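共用ワークスペースにおけるマグカップの置き場所および白い天板の管理について
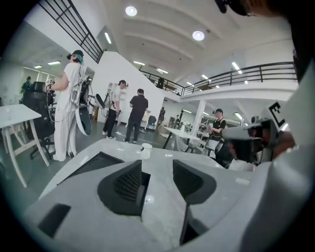 白い面に置かれたマグカップ(白色、縁に濃い色の線が入ったもの)

投稿者:Drosov管理課
投稿日:2023年7月28日
カテゴリー:事務所の設備・備品/給湯・食器

弊社では、吹き抜けに面した中二階を備えるオープン形式の作業室を、複数の部署で共同利用しております。壁は白、床は灰色で、机についても白い天板のものを使用しています。広く開けた造りのため、机の上に置かれた物が離れた場所からもよく目に入ります。

このたびご相談申し上げたいのは、飲み物用のマグカップの取り扱いです。従来は紙コップを支給しておりましたが、本年5月に廃止し、会社で同型のマグカップを40個購入のうえ、共用品として給湯室の棚に置く方式に改めました。登録利用者は27名ですので、数の上では不足しないはずでした。

ところが、運用を開始したところ、次のような状況が生じております。

1. 使用後のマグカップが机や作業台に置かれたままとなり、夕方には給湯室の棚がほとんど空になる。
2. 同型品であるため、どれが使用中で、どれが返却を忘れられたものか、外見から判断できない。
3. 白い天板に輪状の茶色い跡が残り、日常の水拭きでは落ちないものがある。
4. 作業中の机にも飲み物が置かれることがあり、機材や配線の近くでの転倒が懸念される。

1については、終業時に各自で返却するよう掲示を行いましたが、効果は数日で薄れました。回収当番を置く案も社内で出ておりますが、部署ごとに勤務時間が異なり、当番の割り振りが困難です。

また、3の輪染みに関しては、清掃を委託している業者から、メラミンスポンジの使用は控えるようにとの助言を受けております。天板の材質について手元に仕様書が残っておらず、安全に使用できる洗剤の判断がつきかねております。

つきましては、以下の点についてご教示いただけますと幸いです。

・共用マグカップの置き場所および返却方法を、どのような規程または掲示で定めておられるか
・使用中のものと返却待ちのものを区別する方法
・材質の不明な白い天板に付いた飲み物の跡の落とし方
・機材を扱う区域における飲み物の可否

なお、個人所有のマグカップに全面的に切り替える案は、来客や短期の利用者がいる関係で、現時点では採用を見送っております。ふた付きの容器を一律に義務付ける案についても、費用の面で結論が出ておりません。

よろしくお願い申し上げます。

投稿者:Herkix総務室

弊社においても、規模はやや小さいものの、類似の共用作業室を運用しております。ご質問の順序に沿って、現行の取り扱いをご紹介いたします。

(1)置き場所と返却方法
弊社の利用規程では、飲み物の容器を置くことのできる場所を「飲料置き場」として指定しております。具体的には、作業用の机とは別に幅の狭い台を2か所に設け、その上にトレーを常設しました。自席で書類仕事を行う間に限り、手元にコースターを敷いて置くことを認めています。席を離れるときは、容器を持ち出すか、飲料置き場へ移すこととしています。

返却については、終業時の一斉返却を求める方式を取りやめました。勤務時間の異なる部署が同居している場合、「終業時」の解釈が人によって分かれるためです。現在は15時と19時を回収時刻とし、その時刻に飲料置き場のトレーに載っているものを、給湯室に近い席の部署が週替わりで下げております。個人単位の当番表は作成していません。部署単位であれば、休暇や外出があっても部署内で調整が可能です。

回収時刻に机上にある容器については、当番の部署は触れない決まりといたしました。使用中のものを誤って片付けたという苦情が、導入当初に複数寄せられた経緯によるものです。

(2)使用中のものの区別
同型品の場合、本体に印を付けるよりも、コースターの側で区別する方法が簡便です。弊社では利用者ごとに番号入りのコースターを配布し、マグカップは必ずその上に置くものとしております。コースターのないマグカップは返却待ちとみなし、気付いた者が下げて差し支えありません。番号は1から39までを用意し、末尾の数枚を来客用に充てています。

取っ手に色付きの輪を掛ける方法も試行しましたが、洗浄の際に外す手間があり、紛失も多かったため、ひと月で終了しました。

(3)天板の跡
仕様書がないとのことですので、まず天板の裏面または脚の取り付け部付近に製造者の表示が貼られていないかをご確認ください。弊社ではこの方法で型番が判明し、製造者の窓口から手入れの方法について回答を得ることができました。

表示が見当たらない場合は、ぬるま湯で薄めた台所用中性洗剤を柔らかい布に含ませ、固く絞って拭き、続けて水拭き、乾拭きを行います。茶渋に類する跡であれば、布を跡の上に数分置いてから拭くと薄くなることがあります。洗剤を変える場合は、必ず天板の裏側など目立たない箇所で試してください。

委託業者のご助言のとおり、研磨作用のあるスポンジは、表面のつやがその部分だけ変わるおそれがあります。弊社でも一度使用し、跡は消えたものの、斜めから見るとこすった範囲が分かる状態になりました。

(4)機材を扱う区域
原則として持ち込みを禁じております。区域の境界は床に貼ったテープで示し、境界の外側に飲料置き場の一つを配置しました。禁止のみを掲示していた時期には、持ち込んだ飲み物を床に直接置く例が見られましたが、手前に台を設けてからは減少しております。

ご参考までに、弊社の掲示文を転記いたします。文言は自由にお使いください。

「飲み物をお持ちの方へ
一 飲み物の容器は、飲料置き場または各自のコースターの上に置いてください。
二 席を離れるときは、容器を机上に残さないでください。
三 コースターのない容器は、返却待ちとして回収いたします。
四 テープの内側へは、ふたの有無を問わず飲み物をお持ち込みにならないでください。
五 飲み物をこぼした場合は、給湯室の布巾で速やかに拭き取り、機材に掛かったときは電源に触れず管理担当へご連絡ください。」

五の後段は、濡れた手で電源を抜こうとする事例が過去にあり、後から加えたものです。連絡先の内線番号を併記しておくことをお勧めいたします。

投稿者:Kashyap施設係

数を減らせばよいと思料いたします。27名に対して40個は多く、余裕がある分だけ返却が遅れます。当方では利用者数と同数まで減らし、残りは倉庫に保管しております。棚にないと困るため、各自が洗って戻すようになりました。

輪染みについては、重曹で落ちます。

投稿者:Herkix総務室(上記への補足)

重曹の使用につきましては、水に溶け残った粒子で表面を傷付けることがあり、天板の材質によっては変色の可能性もございます。仕様書のない段階での使用は慎重にご判断ください。お使いになる場合は、十分に溶かした液で、裏側での試し拭きを先に行うことが望ましいと存じます。

個数の削減については、来客のある日に不足する懸念がありますので、倉庫分を当日のみ出す手順をあわせて定めておく必要があると考えます。

投稿者:Fumier事務局

規程の整備という観点から、一点申し添えます。

飲み物に関する事項を作業室の利用規程の本文に詳細に書き込みますと、改定のたびに承認手続が必要となり、実情に合わない規定が長く残ることになります。当事務局では、本文には「飲食物の取り扱いは別に定める細則による」とのみ記載し、置き場所、回収時刻、容器の個数等は細則に移しました。細則は管理担当の判断で改めることができるため、試行と見直しが容易です。

細則に記載している主な項目は次のとおりです。

・飲み物を置くことのできる場所(平面図を添付)
・容器の種類、保有数および保管場所
・回収の時刻と担当部署
・洗浄の方法および布巾の交換頻度
・こぼした場合の連絡先
・来客および短期利用者への貸し出し

平面図については、中二階をお持ちとのことですので、上階の手すり付近の取り扱いを必ず明記してください。当事務局の施設にも同様の造りの部屋がございますが、手すりの近くに置かれた容器は、落下した場合に下階の利用者に危険が及びます。手すりから1メートル以内は、飲み物に限らず物品を置かないことといたしました。上階で飲み物を利用する場合は、壁側の席に限定しております。

色についても触れておきます。白い天板に白い容器を置きますと、遠目には見落としやすく、書類を広げる際に手を当てて倒すことがあります。縁に線の入ったものは多少見分けがつきますが、側面が白い場合は、濃い色のコースターを併用する方法が有効です。当事務局では濃紺のものを採用しました。素材は丸洗いのできるシリコーン製です。コルク製も検討いたしましたが、濡れたまま重ねて保管すると乾きにくく、採用には至りませんでした。

投稿者:Drosov管理課(投稿者からの返信)

皆様、ご丁寧な回答を賜り、誠にありがとうございます。

ご助言に従い天板の裏面を確認いたしましたところ、一部の机に製造者の表示が残っておりましたので、手入れの方法を照会しております。回答を得るまでの間は、中性洗剤による拭き取りのみとし、重曹の使用は見合わせることにいたしました。

コースターによる区別と部署単位の回収については、来月より試行いたします。掲示文は一から五までをほぼそのまま使用させていただき、内線番号を加えます。個数の削減は、試行の結果を確認してから検討する予定です。

手すり付近の取り扱いは現行の規程に定めがなく、ご指摘を受けて初めて不備を認識いたしました。こちらは試行を待たず、細則の作成に先立って掲示を行います。

なお、ふた付き容器の要否については引き続き情報を求めておりますので、導入された事業所がございましたら、洗浄の手間も含めてお知らせくださいますようお願いいたします。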